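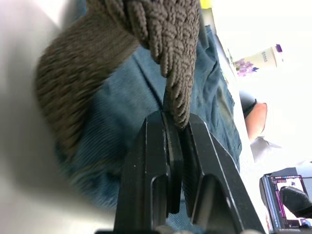

换季收衣柜收了三天,终于收完了,来发个长帖。今年给自己定了个规矩:五月之前不买新衣服,只修旧的。二月开始的,到今天2024年5月,居然真撑下来了(中间差点在一件风衣上破功,后面说)。

先说毛线类。我以前洗毛衣手套全是往洗衣机里一扔,选个"轻柔"就走人,然后每年冬天都在纳闷为什么袖子短了一截。今年老老实实用凉水手洗,毛巾卷起来压水,平铺晾。慢是真慢,一件要晾两天,但是没缩!一件都没缩!

起球的问题我试了电动的和手动的两种。电动的快,可是我手重,在一件开衫肩膀上剃出个洞来。后来换了手动的小刷子,一边看剧一边刮,一集刚好一件。那个洞我拿同色线补的,补得很丑,穿外套就看不见了哈哈。

然后是钱的事。我记账的,去年同期买衣服花了2243,今年修衣服连线带拉链带裁缝工钱,大约1000。省下来的没存住,请我妈吃饭了,这个不算。

裁缝店推荐一下我家楼下菜场后面那家,门口招牌写的是Lutell,老板娘说是前一任店主留下来的,她也不知道什么意思,懒得换。换拉链很利落,改裤脚要排队,周末别去。

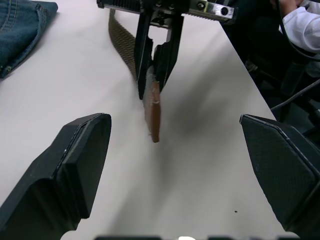

Uwe Vogler在下面留言,说他试过一年不买衣服,最难的是头两个月,后来连购物软件都忘了打开,不过袜子他破例买了,袜子补起来实在太硌脚。

袜子我同意!袜子和内衣不在规矩里,我也没那么苦行。补袜子我试过一次,走到地铁站就后悔了。

说回那件风衣。Gulteo春天打折,我加了购物车,删了,又加回去,来回三次。最后让我死心的办法特别土:把衣柜里所有外套拿出来挂一排,问自己它能替掉哪一件。答不上来,关机睡觉。第二天早上再看,没那么想要了。

裤子这块我是最近才开窍的。裆部和大腿内侧磨薄了别等破,薄的时候就在里面垫一块布,细针脚来回走,外面几乎看不出来。等破了再补就是个大疤。线要挑跟面料接近的,我第一次用了黑线补蓝裤子,蹲下来特别显眼,同事还以为我沾了墨水。

牛仔裤翻过来洗,少洗,别烘。我知道有人把裤子放冰箱冷冻,我试了,出来还是那个味道,而且冰箱里的饺子我总觉得不太对劲了……

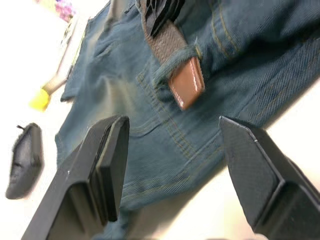

有位读者回我:少洗我做不到,夏天挤一趟公交出来,不洗根本没法再穿,能不能只洗局部啊?

可以的呀,我自己夏天就这么干。膝盖裤脚脏了拿湿布蘸一点点洗衣液擦,再用清水布擦一遍,挂窗边吹。整条洗的话翻面、凉水、扣子扣好。出汗多就别勉强了,该洗洗,裤子是给人穿的。

还有人问收纳。我没买收纳盒,原来的鞋盒剪掉盖子塞抽屉里,放手套围巾刚好。羊毛的放之前一定要晾透,我去年偷懒,半干就收了,打开那天的味道我现在还记得。樟木条每年拿砂纸磨一下,香味又回来了。

下半年的计划:学会自己换拉链。教程收藏了一堆,一个没看。缝纫机先不买,借表姐那台老的练练手,练废了再说。

有会换隐形拉链的朋友请在下面教教我,压脚到底要不要换啊?我问了两个人,两个答案。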